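Cokgate Home Poker Set Review: Is the Big Case Worth It?

I've bought three poker sets in my life and regretted two of them, so I came to the Cokgate set expecting to be annoyed. The box says "casino grade." Every chip set says that. There's no grade and no one hands it out, so I read those two words the way I read "home style" on a can of soup.

Still, I've been running a small game out of my dining room in Brurbridge for years, our old chips were worn smooth, and something had to replace them. I used the Cokgate set from February until May before writing any of this down. I paid for it myself.

The chips

They're fine. They stack without sliding, which the cheap ones never do, and they make a decent sound when somebody shoves a pile into the middle. I don't love the denominations. You get far too many of the lowest value and not nearly enough of the 20s, so by the second hour the person who is winning has a wall in front of them and everyone else is asking for change. You can fix that by playing with different values than the ones printed, but then somebody new sits down and you have to explain that a 5 is a 25, and that gets old fast.

The edge spots on the red chips started to fade after a couple of months. I asked the seller about it and got a polite reply telling me to keep them out of direct sun. They live in a closed case in a closet.

The cards

Two decks come with it, and I would throw both out. They're slick for one evening and then they clump. Radwa Ait Ali, who deals better than anyone else at our table, got through maybe an hour with them before she went to her bag for her own deck, and we've used hers ever since. If you're pricing this set against a cheaper one, count the cards as worth nothing.

The case

Now the part the ads push hardest. The case is heavy, it looks sharp, and the latches feel cheap. One of mine had to be pressed down with a thumb from the start. The foam tray inside holds the chips snugly, but there's no slot for the dealer button, so it rolls around loose and ends up under everything.

The wheels are a joke. I took it to Khrystyna-Mariia Lysenko's place once, up a flight of stairs, and next time I'll bring half the chips in a shoebox.

The "tournament guide"

There's a booklet. It gives a blind schedule with 16 levels, which would keep eight people at a table until sunrise. We cut it down by half and finished before midnight. The booklet also has a page on "reading your opponents" that says players who touch their face are bluffing. Please don't bet money on that. The people at my table touch their faces because they're tired.

What it doesn't say a word about is deciding what you can afford to lose before you sit down, and I'd trade the whole reading-people page for a single paragraph on that. We set one buy-in and one rebuy, cash in an envelope, and after that you're watching. It has saved a few friendships.

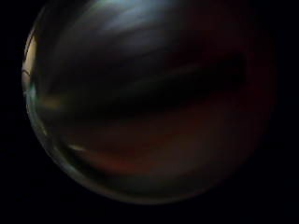
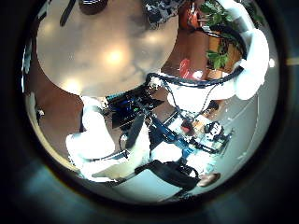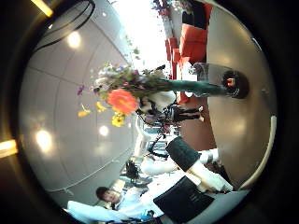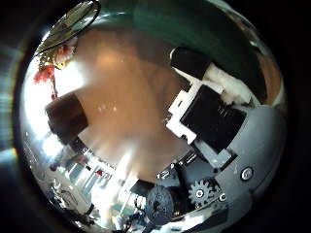
How it compares

The Sivden set costs less and has worse chips, but the case closes properly and the mix of values makes sense for a small game. The Esquivel is the one I'd want if somebody else were paying. Its chips have a nicer feel and the colors are easier to tell apart late at night, though I've only played with it at other people's houses and can't say how it holds up.

Cokgate sits between them on price and wants you to believe it's closer to the Esquivel. On chips alone, maybe. On everything else it's a Sivden with a bigger box.

Should you buy it?

If you play twice a year, no. Get the cheapest set with chips that stack and spend the difference on good cards and food. If you host every couple of weeks and you can find it on sale, I could see it — the chips will outlast the complaints. At full price I'd pass.

I'm keeping mine, mostly because returning something that heavy costs more than I'd get back. I did write to Cokgate about the latch. They offered me 5 percent off my next purchase.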